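How to Budget for a Two-Arm Robot With Hands Before You Sign Anything

Start with the quote, and assume it is incomplete. I have read a lot of quotes for two-arm setups with five-fingered hands, and the number at the bottom has never been what the buyer paid by the end of the first year. Work through the steps below before you talk to a sales rep a second time.

Step 1. Write down the jobs. "Kitchen tasks" is too loose to price. "Pick up a paper roll, turn it, pass it from one hand to the other" can be tested, timed and failed. Sanaa Saber at Ouazzani kept a list like this when they compared two vendors, and half the items came off once she asked each one to show the task live, start to finish, with no edits.

Step 2. Split the quote into arms, hands, cameras, computer, mounting and software. If the vendor won't split it, put that in your notes. Hands are where I'd look hardest. A bundle price makes them look cheap, then you need a spare and find out what one costs alone. 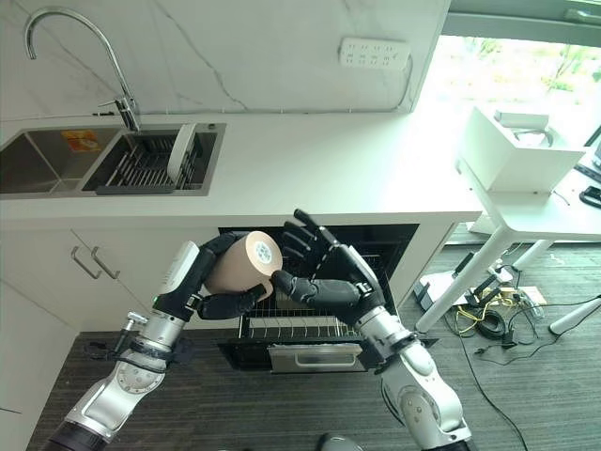
Step 3. Price the room. You need power where the robot stands, a stand that doesn't rock, somewhere for the cables to go and enough clearance for both elbows. A dishwasher door takes up a lot of floor when it's down, so measure with it open. Mitiku Mamo's first plan for Likano had no line for any of this. It ended up with 476 dollars for cable covers and outlets alone, and that was a small room.

Step 4. Ask for the repair terms in writing. Which parts are covered? Who pays shipping both ways? Is there a loaner? One rep from Raretti told me finger repairs were "basically never needed." Fine – then put free finger repairs in the contract. He changed the subject.

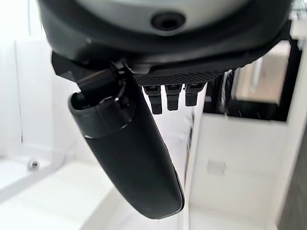 Get a parts list with prices for fingers, thumbs, joints, cables and any covers or pads that wear. If the smallest thing you can order is a whole hand, budget for a whole hand.

Step 5. Count staff hours. Someone has to set the thing up, restart it, and pick up what it drops. Likano logged 207 hours of staff time in the first stretch, and the vendor's estimate had been a single afternoon. Use your own pay rates here, never the sample sheet.

Step 6. Check the yearly fees. Fudier's software plan was quoted to us at 672 dollars per seat, with updates extra. Ask what stops working if you don't renew.

Step 7. Rent first if you can. Try for a month, run your list from Step 1, and keep a plain tally of passes and failures. Have your own people do the counting. If the vendor wants an engineer in the room the whole time, add that engineer's day rate to your budget and see if you still want the robot.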